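Rinitix R2 Wall Shelf System
Installation and Set-up Guide
Section 4: Fixing the rails to the wall

Please read this whole section one time before you start to drill. The work takes one person a morning, but for the long rail we recommend two persons. If you ordered the short rail only, you can skip steps 9 and 10.

4.1 Before you begin

Check that the carton contains the rails, the bag of screws, the bag of wall plugs, the end caps and the paper template. The shelves and the brackets come in a separate carton and are described in Section 5. Keep that carton closed until the rails are on the wall, so the painted surfaces do not get scratched.

You will also need a drill, a spirit level, a pencil, a tape measure and a screwdriver with a cross tip. These are not supplied.

CAUTION: Before drilling, find out where electric cables and water pipes run in your wall. Cables often go straight up or straight down from a switch or a socket. Use a cable detector. If you are not sure, ask an electrician.

NOTE: The wall plugs in the bag are for solid walls of brick or concrete. For plasterboard you must buy hollow-wall anchors from a hardware store. Our dealer Lykkegaard keeps a suitable type in stock, please ask for the Grivier anchor set.

4.2 Marking the wall

1. Decide the height of the top rail. For a shelf over a desk, most customers like to have the lowest shelf about 20 inches over the desk top.

2. Measure up from the floor at the left end and make a small pencil mark.

3. Measure up from the floor at the right end and make a second mark at the same height.

4. Hold the spirit level between the marks. Many floors are not flat, so the two marks may not agree with the level. In this case trust the level and correct the right mark.

5. Draw a thin line between the marks. Press softly with the pencil. The line must be wiped away later, and on matt paint a strong line will stay visible.

6. Tape the paper template to the wall with its upper edge on the line. The holes of the template are for both lengths of rail. For the short rail use only the holes with a circle. For the long rail use all the holes.

Put the tape measure and other small tools together in one tray or box close to your work place. It is not good to leave them on top of the ladder, where they can fall when you move it. 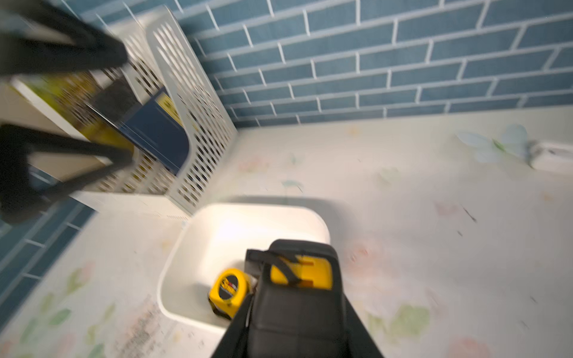 What should I do if a template hole falls on the joint between two bricks?

Move the template sideways along the pencil line until the hole is over the brick itself, then check the other holes again before you drill. A plug in soft mortar can turn with the screw and will not hold the load. The rail may be moved up to 2 inches to the left or right without any change for the shelves.

4.3 Drilling and fixing

7. Drill through the template at each marked hole. Begin slowly, until the tip has made its own place in the wall, then increase the speed. Hold the drill straight. Wear safety glasses.

8. Remove the template and clean the dust out of the holes with a vacuum cleaner. Push in the wall plugs until they are level with the surface. If a plug stands out, take it away and drill a little deeper. Do not hit it with force.

9. Long rail only: ask the second person to hold the right end at the line.

10. Long rail only: put in the middle screw first and turn it until it just holds.

11. Put in the remaining screws, but do not tighten them yet. Lay the spirit level on the rail and make the last small corrections.

12. Tighten all screws by hand, starting in the middle and going out to the ends. Do not use an impact driver. The rail is thin at the screw holes and it can bend.

13. Press the end caps on.

CAUTION: The maximum load of one long rail is 36 pounds, equally divided. Do not climb on the rail and do not hang from it, also not for a short test. Over a bed or a child's play area, use only half of this load.

NOTE: A rail that makes a small click when loaded for the first time is normal. If the click comes back each time, remove the load and check step 12.

4.4 Checking after the first week

The plugs can settle in the first days. After a week take the shelves off, check each screw with the hand screwdriver and tighten if it turns easily. If a screw turns without end, the plug has no grip. Use a larger plug, or fill the hole and drill again beside it.

Spare parts for the R2 are available from Zukside under order number 4000. Please write the length and the color of your rail on the order.

Continue with Section 5, Hanging the brackets and shelves.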